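My mother-in-law's rheumatoid arthritis is worst between waking and about ten in the morning. Muthoni Koech, the occupational therapist who sees her, asked us to write down how long the stiffness lasted each day, so I kept a log through June.

## What I recorded

- Time awake, and the time she could close her fist
- Room temperature at both points
- Whether she had used the wax bath the night before

The thermostat was set to 71 the whole month. I left it alone on purpose — two changes at once would have made the log useless.

## Wax bath

The unit is a Peltico, bought secondhand from Asif Marwat. It takes 2 hours to melt a full load, longer than I expected, so it goes on before dinner. She dips each hand several times, wraps both in plastic and a towel, and sits until the wax cools. On mornings after a bath the stiffness ended earlier, though not every time. One month of one person's hands is thin evidence.

## Grip aids

Foam tubing on the toothbrush and the vegetable peeler made the largest difference for the least money. The electric jar opener went back. It needed a firm push to start, and pushing was the problem. Areeba Shaikh sent a rubber cone opener from India that weighs next to nothing and now lives by the stove.

Kettles are harder. A full one is too heavy for her wrist before ten, so I fill it to 300 ml at night, enough for one cup.
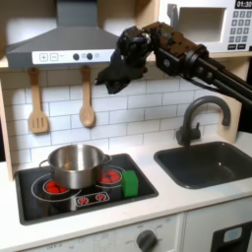 ## Next month

Same log, same thermostat, with the wax bath moved to the morning. Muthoni wants wrist splints added in August, so those can wait.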